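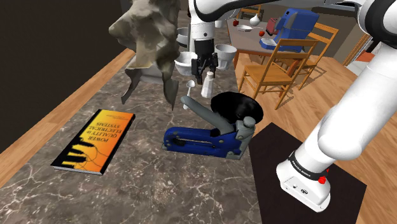 # Recording Demonstrations by Remote Control in the Simulated Kitchen

## Purpose of this page

These instructions are for staff and students of the Flurton teaching laboratory who have been asked to record demonstrations for the Jerolero task set. They cover the counter-top tasks only, in which a single arm picks up an item and sets it down elsewhere on the marble surface. Drawer and door tasks are dealt with in the Stava guide.

Operators should have completed the induction and should hold a current login. Shared logins are not permitted, as each recording is filed under the name of the operator.

## Before you begin

1. Reserve a station. Sessions last 60 minutes and start on the hour.
2. Start the simulator and wait for the kitchen to load fully.
3. Switch on the hand controller and place it on the desk, trigger upwards, until the light stops flashing.
4. Open the task card and read the whole instruction, including the line that names the target.

Items on the counter are placed afresh each time the kitchen is loaded. A typical layout may put a staple gun, a book, a salt shaker, a spoon and several bowls within a short distance of one another. Check which item the card names before you move. The book may lie upside down from your side of the counter, and its title can still be used to confirm that it is the right one.

## Moving the arm

The arm follows the controller only while the side button is held. Release the button and the arm stops where it is – you may then bring your hand back to a comfortable position and carry on. Operators new to the system tend to stretch instead, and the resulting movement is jerky.

Twisting the wrist turns the gripper. The trigger closes the two fingers. It has no half-way setting, so a light squeeze and a firm one have the same effect.

Keep the fingers pointing down during travel. Raise the gripper clear of the tallest item on the counter before moving sideways, and lower it only when it is above the target.

## Recording a demonstration

1. Press **Record**. Wait for the tone.
2. Move above the item and pause briefly.
3. Lower the gripper until the fingers are on either side of the part to be held.
4. Close the fingers, then lift straight up.
5. Carry the item to the place named on the card.
6. Lower it until it touches the surface, open the fingers and withdraw upwards.
7. Press **Stop**, then **Keep** or **Discard**.

A good recording of a counter-top task is under 34 seconds long. Longer recordings are accepted, but a reviewer will look at them first.

### Choosing where to grip

- **Staple gun:** grip across the body. The long handle swings the tool round if it is held near the end.
- **Spoon:** grip the handle, close to the bowl.
- **Salt shaker:** grip below the cap.
- **Bowls:** place one finger inside the rim and one outside.
- **Book:** do not try to lift it from flat. Book tasks are pushing tasks, carried out with the fingers closed.

## When to discard

Discard the recording if you knock over an item that is not part of the task, or if you pick up the wrong item, even where you correct the mistake afterwards. A missed grasp followed by a clean second attempt should be kept and marked **Retry** – these recordings are used in training.

Do not record more than 5 attempts at one layout. Load the kitchen again and continue with the new placement.

## Handing in your work

The current set calls for 188 kept recordings per task. Upload at the end of each session and enter the number kept on the station sheet. Anything left on the station is deleted on Saturday.

Faults with the hand controllers should be reported through the Bachmann desk, quoting the number on the underside of the unit.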